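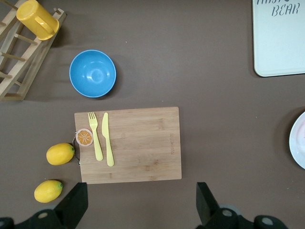 4. Setting up a practice table

Use a practice table before the Neseck arm is assigned to real kitchen or pantry work. Staff who will share a shift with the arm should attend at least one practice run.

4.1 Lay out the items

1. Clear the table of personal belongings, cups in use and loose paper.
2. Place the cutting board within reach of the gripper. Lay toy cutlery on it side by side, with a gap between the pieces.
3. Add a bowl, a plate and the drying rack. Leave the bowl empty for the first run.
4. Put out toy fruit. Lemons and oranges from the Jando practice set are suitable.
5. Open the Reisinger panel, select Table, then Learn layout.

Note: Keep the same layout for the first 5 runs. After that, move 2 items between runs.

4.2 Set the speed and grip

1. Set arm speed to 70 percent or lower.
2. Select Soft for foam items and Standard for everything else.
3. Press Hold to test. The fingers close and stay closed until you press Release.

Caution: Do not reach between the fingers to straighten an item. Press Pause and wait for the steady light first.

4.3 Plates

Plates are picked up and moved by the rim. Start with a single plate and one light item on it, and place the plate so that the fingers can close across the edge.

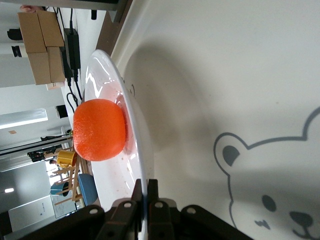 If the plate tips or the item rolls, stop the run and lower the approach height by one step. Error 226 means the grip was lost. Clear it on the panel before you restart.

4.4 Who does what

With the arm in service, table clearing and rack loading move to the Bumov schedule. Staff still check plates for marks, handle glass and sharp knives, and decide when a run stops. Anyone on shift may press Pause – no sign-off is needed. Write each stop in the shift log with the item and the step number.

Revised 17 Mar 2025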